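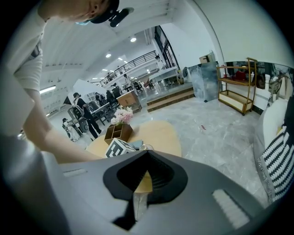 Sterham Repair and Reuse Workshop: progress report to the Ellent Fund

Report prepared by Obed Asamoah, project lead
23/12/2021

Background

The grant pays for the workshop's rent, one part-time post and a small stock of parts. The workshop takes in household furniture that would otherwise go to the tip, repairs it and passes it on at low cost to households in Sterham and Urio. The period covered runs from April to the date of this report.

Work done

We have passed on over 600 pieces. Most were chairs, small tables and chests of drawers. Beds were the most asked for and we never had enough, as many of those offered came without slats or fixings. We now ask for a photograph before agreeing to collect a bed, and fewer wasted trips are being made.

Upholstered items remain difficult. We can only accept sofas with the fire label still attached, and we turn away more than we take. The leaflet has been reworded to say this on the front page.

Training

The evening course in basic furniture repair had 40 places and all were filled. It covered regluing joints, replacing drawer runners, sanding and finishing. The session on chair seats overran both times it was held and will be split in two next year. Several people asked for a course on sharpening tools. We have not costed this yet.

Premises

The roof leak over the timber store was repaired by the landlord in the summer. Some boards had warped and were cut down for drawer bottoms. The dust extractor is noisy but passed its yearly check. Heating is still poor at the loading door end, and we would like to fit a heavy curtain there before the cold gets worse.

Transport

The shared van arrangement with Vurov ended in the autumn when they moved their depot. We now hire by the day. This costs more per trip, so collections are grouped by area and residents in Urio wait longer than we would like.

Money

We have spent 70 per cent of the grant. Parts and finishes are under budget, transport is over. We ask for your agreement to move £100 from the parts line to van hire.

Next period

Start the split chair course. Get two prices for the door curtain. Look again at opening one evening a week for collections, which was put off because of staffing. The accounts to date are attached separately.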